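Robot Systems Lab, Handout 6: A Missed Grasp on the Laundry Task
Instructor: Gillespie Halliday. Revised 10 February 2018.
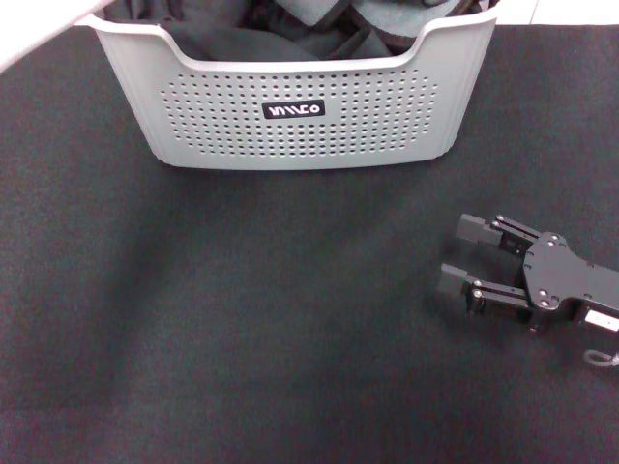 Figure 1. Laundry cell, head camera. Basket with dark cloth, gripper open over the mat.

Read this handout before the lab session and bring it with you. It covers the fault recorded on the laundry cell in January, how it was traced, and what has changed in the procedure. Sections 2 and 3 are needed for the written report.

1. The task

The arm picks one piece of cloth from the basket, lifts it clear of the rim, moves it over the mat and lets go. The controller, which we call Bedthorpe in the code, runs this as five states: LOOK, REACH, CLOSE, LIFT, PLACE. Each state has an exit check. If the check fails, the arm is supposed to stop and wait for the operator.

2. What went wrong

Run 34 used only black and dark gray cloth. The arm reached into the basket, closed on nothing, lifted, moved over the mat and opened. The log recorded a successful place. It then did the same thing 11 times in a row. Fengying Gu was the operator and pressed the stop after the last of these, when the fingers came down on the basket rim and pushed the basket sideways. The arm did not enter a protective stop on its own. There were no injuries. One fingertip pad was replaced.

3. Causes

There were two separate faults, and the report should keep them apart.

Fault A: poor depth data. Dark cloth returns little light to the depth sensor. Many pixels in the basket area had no depth value, and the planner filled them in from their neighbors. The nearest good values were often on the rim, which is much lighter than the cloth. The target point ended up too high, and in the last attempt it was on the rim itself. The dark mat made the calibration check weaker for the same reason.

Fault B: the exit check for CLOSE. The check compared finger width with a threshold of 0 mm. An empty gripper on this cell never reads exactly 0, so every close was counted as a grasp. Ljubica Živković found this by replaying the log with the gripper in open air.

Fault B is the more serious one. Bad depth data will happen again with other materials. A check that cannot fail removes the only point where the controller would have asked for help.

4. Changes to the procedure

Pixels with no depth value are now left blank. If too much of the basket area is blank, LOOK fails and the arm stays at home.

CLOSE now uses finger width and motor current together.

Two failed grasps in a row stop the run. The operator must clear the stop by hand.

Contact force on the wrist is limited during REACH. The old limit had been set for a heavier tool and was never lowered.

Keep hands out of the basket unless the arm is disabled at the pendant. A paused program does not count as disabled.

5. For the report

Replay the log for run 34 and find the first CLOSE that should have failed. State which signals show it. Then explain whether the new wrist limit alone would have prevented the rim contact. Two pages, with one plot. Send questions on the log format to Craig Ogilvie.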